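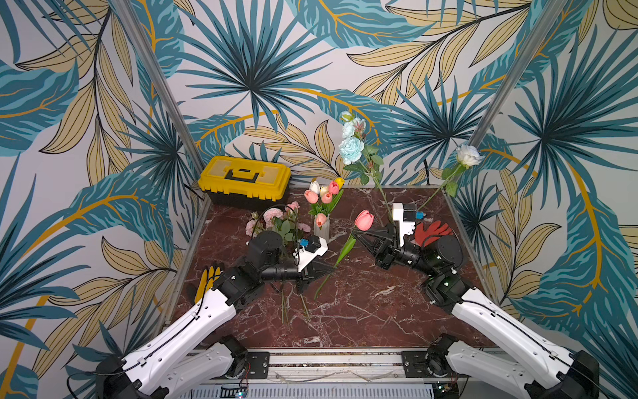 How do I tell if a small teapot is soapstone porcelain or bone ash?

Nandi Zulu
Posted September 18, 2023

I was left a small blue and white teapot by an aunt and I am trying to work out what sort of body it has. It is 113 mm high with the lid on, no mark, and the glaze has a slight grey tint. There is brown staining along a hairline near the handle. A dealer at the Plilgate fair said it was probably a soapstone body. A second dealer, two tables along, said bone ash, English, and would not say more than that.

I have held it up to a torch and the light comes through a sort of dull green, but I don't know how much weight to give that. Is there a way to settle it at home, or do I have to pay for a test? I do not want a piece cut out of it. The foot ring has a small bare patch where the glaze stops short, if that is any use.

Wian Potgieter

Green by torchlight means soapstone. My grandmother had one the same and hers was Worcester. Pour boiling water in it, soapstone won't crack.

Marietjie Kruger

Please don't pour boiling water into it. You already have a hairline, and heat can run it further. Soapstone bodies did stand hot tea better than most when new, but that is no help with a damaged pot of this age.

The torch is a rough guide only. Greenish light is often seen in soapstone wares, but the colour changes with the thickness of the wall, the firing and the bulb you use. I have two saucers from one set and they look quite different over the same lamp. Bone ash bodies can show anything from cream to brown, and some hardly let the light through at all. The brown staining leans a little towards bone ash, as those bodies are often more open and take up tea along a crack. I would not go further than that.

What you can do without harming it:

1. Look at the bare patch on the foot ring with a good hand lens, in daylight. Note whether it looks smooth and tight or slightly sugary. Compare it with pieces you are sure of, if a museum near you runs handling days. 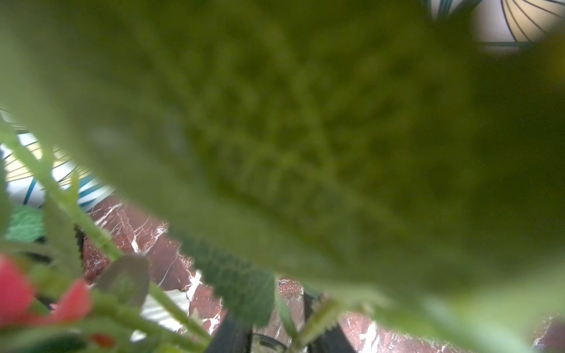

2. Ask for a surface XRF reading. It takes a few minutes and nothing is removed. High magnesium points to soapstone, and high phosphorus with calcium points to bone ash. Ask them to read the bare patch - the glaze has its own recipe and often a lot of lead in it, which will muddle the result. Phosphorus and magnesium are both light elements, so check that their machine can pick them up. I paid 70 pounds for mine.

3. Write down the weight and take photographs of the lid, spout and handle joins. Shape and painting will tell you more about the factory than the body will on its own.

Nandi Zulu

Thank you Marietjie. I will leave the kettle out of it and ring round about the XRF.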